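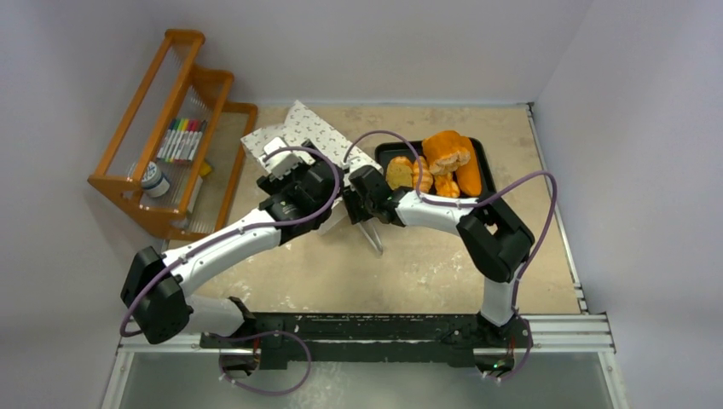 FOR IMMEDIATE RELEASE

Hovton opens its Trekby teaching room to bakeries, gift shops and other small businesses

TREKBY, May 21, 2025 — Hovton is very happy to announce that its Trekby teaching room, where people show two-armed robots how to do everyday counter work by guiding them remotely, is now open to small businesses that would like to bring in a task of their own.

Over the past year the team has recorded 2778 demonstrations, a good many of them built around the kind of thing any bakery does all day long: bread on a tray, a patterned paper bag, and two grippers that have to learn how to share a small space. Paper has been a wonderful (and at times very stubborn) teacher. It bends and creases, and it seldom lies the same way twice, so the person at the controls has to slow down and feel out where the fingers should go.
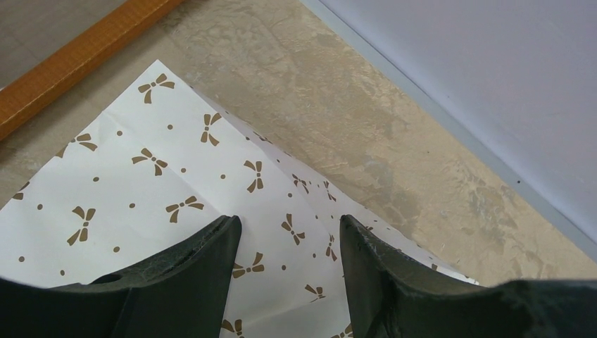 Altgate, one of the first businesses to try a session, told the team that the hardest part was unlearning its own speed, and that after an hour of guiding the arms its staff had started to notice how much they do with their thumbs.

Visitors don't need any background in programming. A session runs 60 minutes, with up to 4 people taking turns at the controls, and a Hovton trainer stays alongside the whole time — questions are warmly welcomed, even the ones that seem too simple to ask. Recordings are then prepared for training together with Hovton's software partner, Huenchumán.

Bookings are open now through the Hovton front desk in Trekby, with sessions running until the end of September.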